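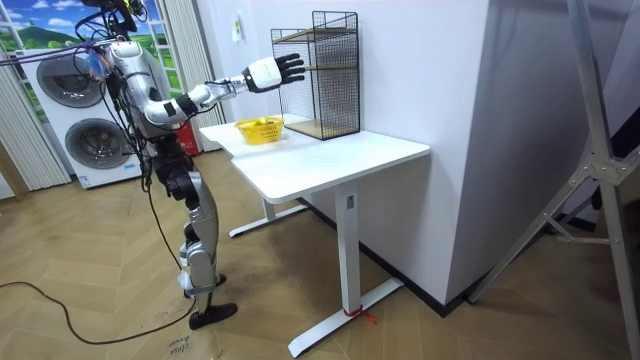
Notebook, March, started 7:40 pm

OK, back on the crew handover stuff. I finally sat down with the first batch of run sheets from the Sukine station, and I have thoughts (too many, probably, so I'm dumping them before I forget).

Quick recap for anyone opening this cold: we want to know what gets lost between the back of the ambulance and the triage desk. The crew knows a lot by the time they arrive. They've seen the kitchen floor, the pill bottles, the stairs. Then they get maybe a minute to say it all to someone who is also answering a phone!

We have 122 sheets in this batch. I went through every one by hand with a highlighter, which my wrist did not enjoy. I marked anything the crew wrote down that never showed up in the hospital's intake note. The big one is time of last normal. Crews write it almost every time. Intake copies it over far less often, and when they do it sometimes turns into time of call, a different thing altogether and a pretty bad mix-up if you're dealing with a stroke.

Second big one is what the patient took before anybody got there. Aspirin mostly. Crews scribble it in the margin, the margin gets cropped by the scanner, gone. I checked the scanner settings at Pasaribu and yep, it trims the left side. Asked them to widen it. We'll see.

Oxygen and blood pressure come through fine. Numbers survive, stories don't, at least in this pile. I want to check that against the Nanach sheets before I say it out loud to anyone.

Draft two of the handover card is on my desk. Changes from draft one:
– moved "last seen normal" to the top line, bigger box
– "already taken" gets its own row instead of living in the margin
– dropped the body outline, crews said they never had time to draw on it
– allergies stay where they were, everyone liked that

Printed it on the Jetavine waterproof stock. It takes ballpoint OK but gel pens smear like crazy, and half the crew carry gel pens. I tried a grease pencil too and it looked like a toddler's grocery list. Might go back to plain card with a plastic sleeve. Cheaper anyway: the quote for 3000 on the waterproof came back at 440 and I had to read the email twice.

One crew member told me she just writes on the back of her glove and reads it out at the desk. I kind of love that and also it's exactly the problem, because then the glove goes in the trash. I wrote "GLOVE" on the whiteboard and underlined it. If the card isn't as easy to grab as a glove we've lost already. Maybe a wrist strap? Something that tears off at the desk so the crew keeps a copy. Note to self – look at how restaurants do their two-part order pads.

Still to do:
Sort the Nanach sheets by shift, night ones first.
Ask Pasaribu again about the scanner if there's no word.
Get a box of cheap ballpoints for the ride bags.
Redo the stroke rows, I was tired by then and I don't trust my highlighting on the last 7.

Stopping at 9:15, dinner is a granola bar again.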